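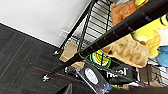 4.2 Recovering the shelf frame from a tilted wrist view

The planner in Surulus assumes that shelves are horizontal. Shelves generally are. The wrist camera, on the other hand, is horizontal only by accident, and early versions of our perception stack responded to a rolled view by reporting that the furniture had fallen over. The planner took this news seriously and refused to move.

We therefore estimate the shelf frame separately from the objects on it. Each wrist image is passed to a line detector tuned for thin dark rods on a light background. Wire shelving supplies such rods in generous amounts, most of them useless for our purpose. Posts are the exception: they are long, they are parallel in the world, and the angle between a post and the image axis gives a first guess at camera roll. Perspective spoils the guess when a post is close to the lens and grows quickly in width along its length. We fit both sides of the post and use the line midway between them, a fix proposed by Duván Montoya after the more elegant one had failed for most of May.

Roll alone doesn't say which shelf the gripper is facing. For that we match the wrist view to a wider head view of the same unit (Figure 3), in which the posts stand upright and the levels can be told apart. Matching is done on coarse color regions and post geometry. We tried matching on text first. At wrist resolution the lettering on packages is blurred, and the text reader, which was never trained to say "I don't know," offered a different brand on nearly every pass.

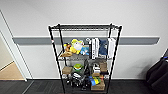

Figure 3. Head view used as the reference for shelf matching. Plush toys share the second shelf with upright books or boxes; the top shelf is empty.

Plush toys deserve a word of complaint. They overlap, they lean, and their outlines have little respect for the box model that Makori fits to everything. Two toys of similar color lying against each other are often merged into one large animal with a grasp point in the middle of nothing. We keep the merged region for matching, where it does no harm, and split it again before grasp planning.

The evaluation set, frozen on 06/01/2024, holds 3675 wrist images. Of these, 2081 contain at least one post long enough to fit, and all results in this section refer to that subset. Maribel Ospina labeled the shelf level in each image by hand and has asked that the set not be enlarged. The matcher runs for at most 1000 iterations per image. If it hasn't settled by then, the arm backs away and takes another look, a behavior that appears thoughtful to visitors and that we have not corrected them about.

Failures fall mostly into one group. When a post fills much of the image, the side panel behind it can be read as a set of shelves, and the estimate turns by a quarter circle. A prior on roll from the joint encoders removes the worst of these. We had left it out at first on the grounds that vision ought to manage alone, a principle we no longer hold.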